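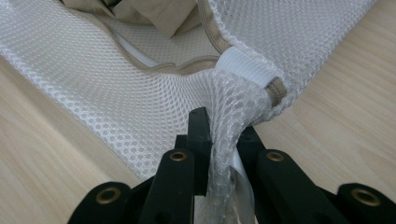
Womwood Variable Star Survey: where we are, 21 Jan 2022

Hi Annelies,

Your second grant payment landed before the holidays, thank you! We spent most of it on the replacement filter wheel and the rest on dome repairs at Gikville (the shutter motor had been sulking since November, and I got very tired of cranking it by hand).

Observing so far

We've had 20 usable nights since my last report, which beats what I promised you, even with that awful run of fog. Those nights gave us 484 brightness measurements of 62 stars, all of them red giants that pulse over months. Six stars have periods that don't match the catalog we started from. One is off by so much that I made Engelbert Zürcher redo the whole thing from the raw frames, and he got the same answer I did. I'm pretty excited about that one, but I want another full cycle before we write it up.

What's slipped

The Gresska software is behind. It still trips over frames with moonlight in them, so we're sorting those by eye, and that eats up my Mondays. Fuchs has quoted us for a better flat-field panel and I'd like to move the leftover travel money over to pay for it, if you're okay with that. Could you let me know before the next order goes in?

Next up

More of the same stars, plus the spring batch once they clear the trees to the east. Engelbert is drafting the calibration notes and I'll send them along with the updated budget sheet.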